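One arm, one cabinet, one long morning at Storonico

January 30, 2021

The bus to Bogale runs twice an hour, allegedly. I got in late, coat still on, coffee in the wrong hand, and the open day at Storonico had already started. No speeches. A table of name tags, mostly unclaimed, and then straight through a door into the workshop.

Collau is what they came to show. Not a machine you can buy, more a bundle of software that tells an arm how to pick things up off a table and put them down again. Kitchen stuff. Desk stuff. The junk that lives on every flat surface in every house I've ever rented.
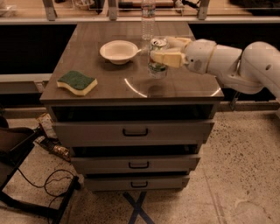
Picking up is the easy part to sell. Putting down is where the team spends its evenings. A can wants to be let go at exactly the right height. Too high and it rattles, too low and the arm leans on the furniture. They have been at this since July and the release, one of the engineers told me, has been rewritten 9 times. She said it like someone talking about a kitchen remodel.

Visitors went in by groups of seven, which felt like a lot once everyone had a bag. You stand, you watch, you get five minutes for questions and then the next bunch comes in. I cheated and stayed for three groups. Nobody threw me out.

What strikes you is the pace. Slow. Slower than the clips online, which everybody speeds up and the Storonico people are pretty open about that. A man near me checked his phone, looked up, and hadn't missed much. But stay for a while and it gets oddly absorbing, like watching somebody else parallel park.
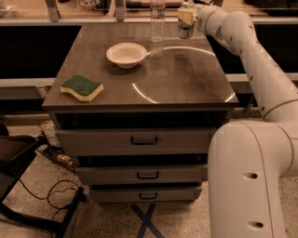 Bottles are their own headache. Clear plastic is hard for cameras, they see the table through it and guess. The fix so far is partly better lighting and partly patience. There was talk of a new sensor from Bikex, the outfit across the yard that used to do bicycle gears, but its not ready and no one would give me a date.

Money came up, of course. A woman in my second group wanted to know what a thing like this would cost in an ordinary home. Long pause. The answer was that the grant covers 30 months and that homes are not the first stop. Care centers maybe, or the back room of a cafe. Places where the same few objects come round again and agian.

I asked about failures. They keep a log of every drop and every miss, and read it out loud at the end of the week. I'd have liked to see that log. Next time.
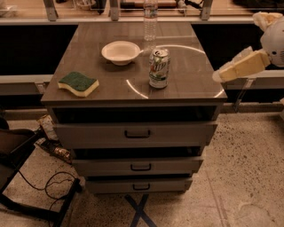
Another visitor wasn't so sold. Her mother has bad hands, she said, and what she needs is a jar opened, today, and could it do that? It could not, came the reply, jars take two arms and they only have the budget for one. She nodded and wrote that down. Then she asked if they'd come to Bogale library and show it to the seniors' group anyway, and somebody went off to find a calendar.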